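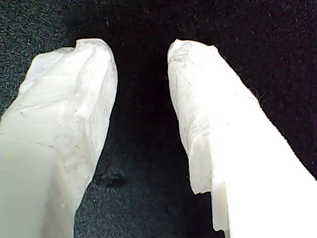
White gripper fingers against a dark surface

Sea-aged wine: anyone tasted it next to the regular bottle?

corkdust60
Got the winter mailing from Figueroa and they're pushing the "ocean cellar" red again. 368 days on the sea floor, 940 bottles, $60 more than the same wine from their regular cellar. The pitch is that currents rock the bottle and the pressure does something to the tannins. What it does, they don't say. I'd like to hear from people who have had both, same vintage, glasses side by side. Please don't tell me how pretty the barnacles are.

lowtide_lou
I have! Bought the pair in January and opened them with dinner. The sea one was softer and a bit rounder, and my wife agreed. Worth it once for the story.

corkdust60
Did you know which glass was which?

lowtide_lou
Well, yes. One bottle was covered in shells.

plonkington
Then you tasted shells. I did the same comparison at a shop tasting with the Stiston white, poured behind a screen, over 20 of us. People split close to down the middle on which they liked better, and the ones who were sure they'd picked the sea bottle were mostly wrong. Not a lab, I know, but it was enough to keep my wallet shut. 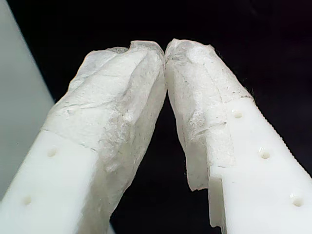
The part I don't buy is the pressure talk. Glass doesn't squash, so if pressure is reaching the wine, it's coming through the cork, and at that point I want to know what else is coming through. Everybody answers "wax." Wax over a cork is only as good as its worst spot. Look at the two wrapped tips in the picture up there: they meet at one narrow point, with an open gap right under it. Touching somewhere isn't the same as closed all the way around. Ask the winery how many bottles they pulled up and threw out. I asked Stiston twice and got a coupon.

lowtide_lou
That's a little unfair. Plenty of bottles come up fine. And cold, dark and still is how you're supposed to keep wine anyway.

plonkington
Still? I thought the currents were rocking it.

lowtide_lou
OK, fair. Cold and dark, then. 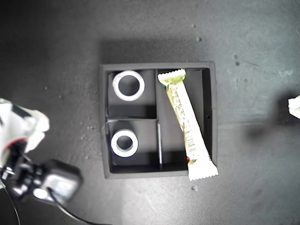

saltbung: I'll take the other side for a minute. Sparkling is where this might make some sense – there's gas in the bottle pushing out, so water pushing in could slow down what leaks past the closure. I'm not saying it tastes better, only that it may stay fresher. The Sasanix brut I had was livelier than the cellar one. I knew which was which too, so do what you want with that.

corkdust60
That's at least a reason I can follow. Has Sasanix put out any numbers?

saltbung
Not that I've found. There's a page on their site with a graph that has no units on it.

plonkington
Of course there is. Wasn't Anutness doing the same thing with a lake?

saltbung
Yep, and they charged the same markup. No salt, hardly any current, and the tasting note still said "briny."

lowtide_lou
I'd still buy one as a gift. My brother-in-law loved his.

corkdust60
As a gift, sure. I wrote to Figueroa and asked for a land bottle kept at the same temperature for the same 368 days. If they send one I'll pour both in paper bags and post whatever I get, including if I'm wrong.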